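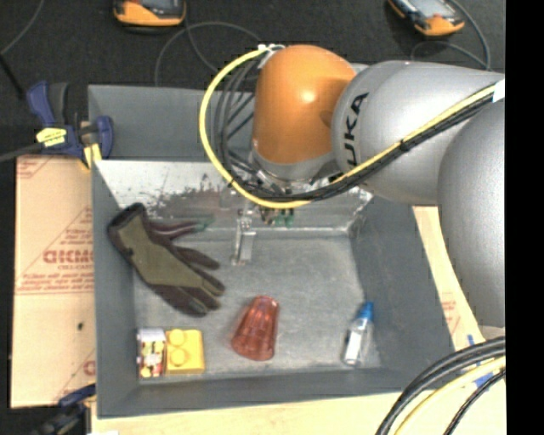

The bus from the train station lets you off across the road from Makhubela, a packaging and order-picking firm that has been in the same brick building since it sold boxes and nothing else. On October 16, 2024, it opened its back hall to customers, suppliers, students and anyone else who had signed up online. The list closed at 71 names. Visitors got a sticker, a pair of safety glasses and a cup of coffee they had to finish before going in.

The subject of the day was bin picking. A person can reach into a box of mixed goods, find the right one and lift it out without giving it much thought. For a machine it is still hard work, and most warehouses that handle mixed small goods still have people doing it.

Makhubela has been trying to change that for two years with Produsero, a small software company that writes the program telling the arm where to go and how to close its fingers. The project is called Udari. It has its own corner of the hall, with a line of yellow tape on the floor that visitors were asked to stay behind.

The robot arm is silver and orange, and it works over a gray bin clamped down at the side. Cables run along the outside of the arm, tied together here and there. The goods in the bin were an odd mix: a work glove, a small patterned box, a yellow toy block, a red tumbler lying on its side and a little clear bottle with a blue cap. The engineers at Udari pick items like these because each one causes a different kind of trouble.

The block is the easy one. It has flat sides and keeps its shape. The tumbler is harder. Its sides are see-through and faceted, and light passes through it or bounces off in directions the software does not expect. The clear bottle has the same problem, with less of it to hold. The glove has no fixed shape at all. Drop it twice and it lands two different ways, and the fingers may point anywhere.

During the talk before the demonstration, a Produsero engineer put the test results on a screen. In September the team ran 1,000 picks with mixed goods. The arm got the item out on the first try 798 times. The rest needed a second try, or a person. Gloves and other soft goods made up a large share of the misses. She said the team had expected see-through items to come out worst, and had spent most of the spring on them.

The questions were practical. A man from a mail-order seed company wanted to know about paper packets. They have been tested, and they bend. A woman who runs a night shift asked what happens when the arm gives up. It stops, a light comes on, and someone walks over. She asked how often that person would have to walk over on a normal night, and was told that it depends on the goods.

Speed came up as well. The arm is slower than a trained picker, and the people presenting it said so. Makhubela would like to use it first on the late shift, where it has trouble finding staff, and only for goods with a hard shell. Work gloves would stay with people for now.

The second stop on the tour was a taping line from Druvov, which has been running at Makhubela since the spring before last. It closes 56 cartons in the time it takes to explain how it works, or so the guide claimed. It drew a smaller crowd. Most visitors gave it a few minutes and drifted back to the yellow tape.

Lunch was soup and rolls in the canteen. A group of students from the technical college sat with the Produsero staff and asked about summer jobs, and there are two, both in testing. The work is mostly filling bins, writing down what the arm does and filling them again.

The next open day is planned for the spring. Makhubela is asking companies that want to attend to bring a few of their own products along, nothing sharp and nothing heavier than a full lunch box, and the team will try them in the bin that afternoon.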